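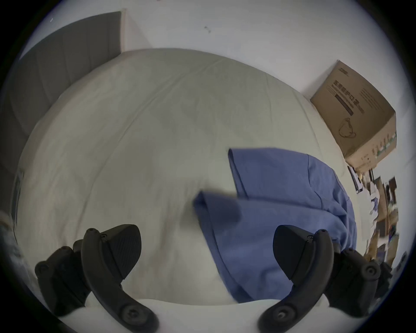 Kivora opens its second guest house in September, and bookings start today

24 July 2018

Hi everyone, Francine Morin here, co-owner of Kivora. I usually leave our announcements to somebody with better spelling, but I wanted to write this one myself because I've been waiting to send it for two years!

We're opening a second guest house. It's called Mamo, it has 19 rooms, and it's a short uphill walk from our first place, Tondetti. If you've stayed at Tondetti you know the hill I mean. Mamo is at the top of it (sorry), and the breakfast terrace looks back over the whole valley.

The building was a music school before we bought it. We kept the old practice rooms at the back pretty much as they were, with their thick doors, so those are the ones to ask for if you're a light sleeper. The front rooms are bigger and get the morning sun. My business partner, Mulugeta Abdella, swears by the front corner room on the upper floor and has already tried to reserve it for his own family.

"I grew up in a house where guests just appeared and you fed them," Mulugeta says. "I want Mamo to feel like that, only with a front desk."

Zinash Gashaw is moving over from Tondetti to run the kitchen. She's planning a short dinner menu that changes through the week, plus the lentil stew that people write to us about. Breakfast is included in every room rate, and it runs late on weekends. Coffee is roasted by our neighbors at Torutico — they've made us a house blend, and it's strong.

Natnael Gebremichael will be the manager. A lot of you met him on the desk at Tondetti, where he spent five years sorting out lost luggage and missed buses. Dagim Moges takes over at Tondetti, and nothing else changes there. Same rates, same rooms, same slow elevator.

A few practical things. Stays at Mamo have a two-night minimum through the end of our opening month, and after that you can book a single night. Four of the rooms are on the ground floor with step-free access from the parking lot. Kids are welcome. Dogs too, though please tell us when you book so we can put you near the garden door.

Anyone who has stayed at Tondetti before gets first pick of rooms this week. Just mention your last visit when you call or write. After that it's open to everybody.

Reporters and travel writers who'd like a look around before we open can contact Natnael through the Kivora front office. He'll set up a time, and Zinash will almost certainly make you eat something.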